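Timach bench, teleop notes
Wednesday, January 31, 2024

Block-into-box task again, driven from the leader arm. Wrist view first. Mostly grey at this point, with a bit of orange at the bottom edge and nothing in it I could steer by.
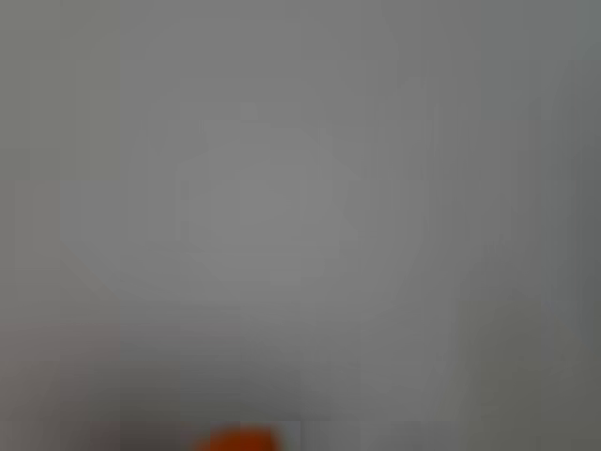 Entry by Sorin Surdu, with Thitima Luangrath on the leader arm

Target for the set is 79 demos. We kept 13 before lunch and threw out seven, nearly all for stopping halfway through the reach. Thitima wants one steady movement per demo, even if the grasp ends up a little off centre. Agreed. Pauses get learned along with everything else.

Overhead view is the one to trust for placing. Blue block out on the white table, dark maroon box to the right, gripper at the bottom. The arm throws a wide shadow towards the box - must vary the lamp between batches.

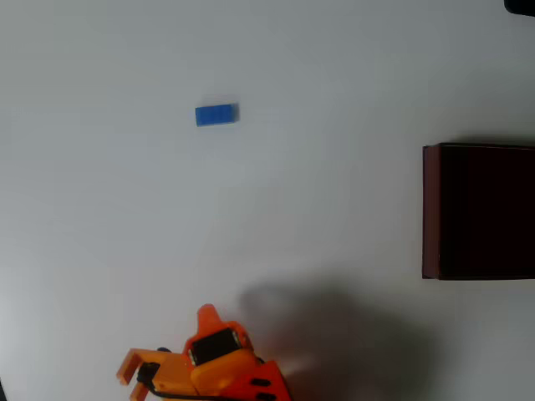
Settings and things to fix

Training stays at 2,000 steps for the first try. Leader gripper needs zeroing before every batch, as it drifts. Save to the Fustard folder, not Modar, which still has the June runs in it.

Wrist focus is poor close up as well. Colour carries most of it: blue against red is easy enough to tell apart, edges are not. Thitima will try refocusing the lens tomorrow. 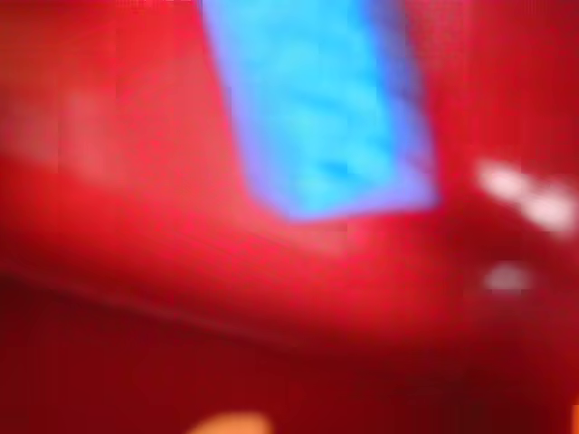 Wrist view, blue against red, out of focus.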